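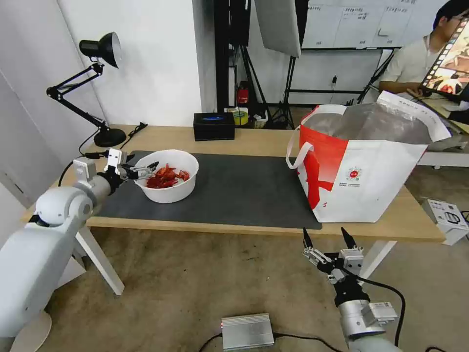 Stinari Equipment Services -- Benches and Work Surfaces

Plurkby Packing Bench, item 131

Status: available for booking
Category: light assembly, sorting and packing
Location: Jalali Room, ground floor

Overview

The Plurkby is a fixed-height bench for sorting and packing small goods from a seated or standing position. It is supplied as a set: table, surface mat, task lamp and one mixing bowl. The table has a light wooden top on white legs. The dark grey mat covers the left and centre of the top and leaves the right end bare for a carton or carry bag. The set is booked as a single item and the parts are not lent separately.

The bench suits dry goods, wrapped food, model food and similar light items. It is not a food preparation surface. Unwrapped food stays in the bowl or in its own container and does not go directly on the mat.

What is included

Table, light wooden top, white legs
Surface mat, dark grey, rectangular
Task lamp, black, jointed arm, domed shade, round base
Bowl, round, white plastic

What is not included

Carry bags, insulated or otherwise
Cartons, tape and labels
Scales
Gloves and wipes

Table

Maximum distributed load is 40 kg. Maximum point load is 15 kg, measured at the centre of the top. The top is sealed on the upper face and on all four edges; the underside is sealed with one coat only and should be kept dry. The legs have levelling feet with a small adjustment range. On carpet, level the table after it has been loaded, then check it again the following day.

Do not clamp accessories to the front edge. The rear edge will take a clamp with a padded jaw. Clamp marks on the upper face are charged at the resurfacing rate.

Mat

The mat lies loose on the top and is held by its own weight. It is reversible. Keep the long side parallel to the front edge of the table and leave a small margin of bare timber in front, so that the corner can be lifted for cleaning. The surface is matt and gives good contrast against white and bright coloured goods. Dark goods are harder to pick out, and for those the Garmont light mat can be requested in the booking notes.

Wipe with a damp cloth and neutral detergent. No solvents, no bleach. Dry flat.

Carry bags at the bench

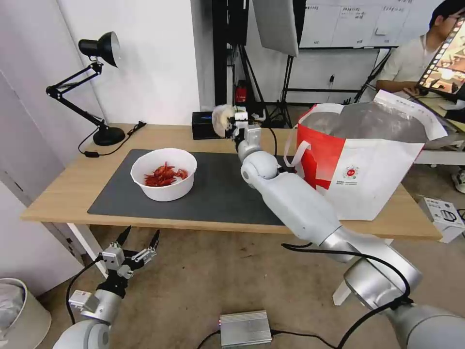
Insulated bags pack best when they are opened fully before the first item goes in and are left standing until the last. The bare right end of the table is intended for them. A large bag will stand there with its mouth open and the silver foil lining showing, and the bowl can stay at the other end of the mat, toward the left. Place the bag square to the table edge with both handles folded outward. Handles left inside the mouth catch on wrapped goods on the way down.

Allow 300 mm of clear mat between the bowl and the bag. Less than this and the operator ends up working over the bowl; more and the reach becomes long for a seated user. The clearance is also the place to set down anything that needs wrapping or a second check.

Bags with a foil lining should be inspected for splits at the base fold. A split lining does not affect the strength of most bags but it does let condensate through to the outer layer, and the bench top will mark if the bag is left on it overnight.

Lamp

Type: adjustable task lamp, black
Colour temperature: 3000 K
Position: back left corner of the table
Switch: on cable

The round base sits directly on the timber and should stay off the mat. The shade turns toward the work from the left, so a right-handed user does not throw a shadow across the bowl. Left-handed users may prefer the lamp at the back right, in which case the carry bag moves to the left end and the mat is shifted to suit. Run the cord off the rear or side edge -- never across the front.

The arm joints are friction joints. If the shade sags, tighten the thumb screw at the joint concerned by a quarter turn. Do not oil.

Bowl and small goods

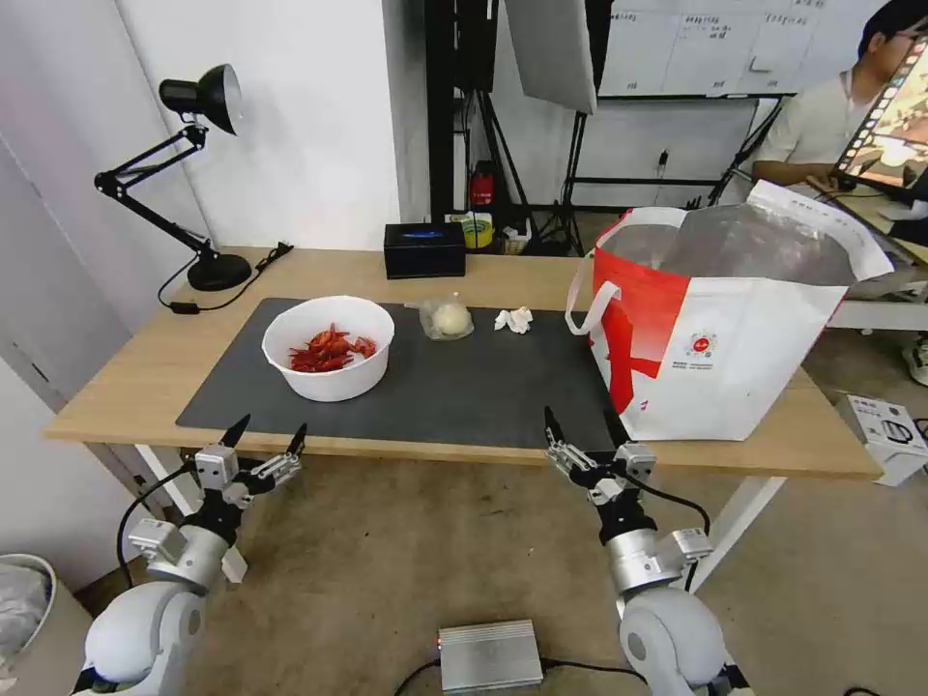

Small goods are sorted from the bowl outward, with the heaviest or most awkward item left until the bag has a flat base. The bowl holds shellfish, fruit and other loose items of mixed shape without letting them roll, and its white wall makes a low fill easy to judge: a small pile of red crayfish near the bottom can be assessed at a glance. Items already in clear plastic, such as something like a steamed bun, can wait on the mat to the right of the bowl, near the back edge. Paper tissue may sit on the mat during a session but counts as waste at sign-off, even when clean.

The bowl is rated for hand washing only. It is not suitable for microwave or oven use. Maximum temperature of contents is 70 degrees C. Replace the bowl if the rim is chipped; replacements are held at the counter and no form is needed.

Suggested packing order for a single insulated bag

1. Open the bag fully and stand it at the bare end of the table.
2. Put flat, wrapped items on the base.
3. Transfer loose items from the bowl in their own container or liner.
4. Add soft items, including buns and bread, on top.
5. Fold any paper insert down over the rim and close the bag.

Steps 3 and 4 may be swapped where the loose items are very light. Do not stack more than one sealed container on top of bread of any kind.

Space and services

The bench needs clear access along the front and at the right end. Access at the rear is required only for the lamp cord. Other users keep desks in the same room, and the walkway beyond the right end of the table must remain passable at all times. Cartons waiting to be filled may be kept on the floor to the right, clear of the table legs. Waste goes in a lined bin at the left.

Two outlets are allotted to the bench. One is taken by the lamp. The other is limited to low-draw items such as a label printer or a charger; heat sealers and kettles are not permitted on this circuit.

Booking

Minimum booking: 2 hours
Maximum booking: one working day
Notice required: by 3 pm on the previous working day
Users per bench: one seated, or two standing

The mat is withdrawn for inspection each May. During that period the bench can be booked without it, and a Garmont light mat may be substituted if one is free. Cancellations made after the notice time are recorded against the booking account.

Sign-off

Mat wiped and dry
Bowl washed and returned upside down on the mat
Lamp switched off, shade lowered
Bags, cartons and food removed
Faults entered on the sheet at the counter, quoting item 131

Related items: Garmont light mat; Plurkby side shelf; Plurkby bag stand (narrow).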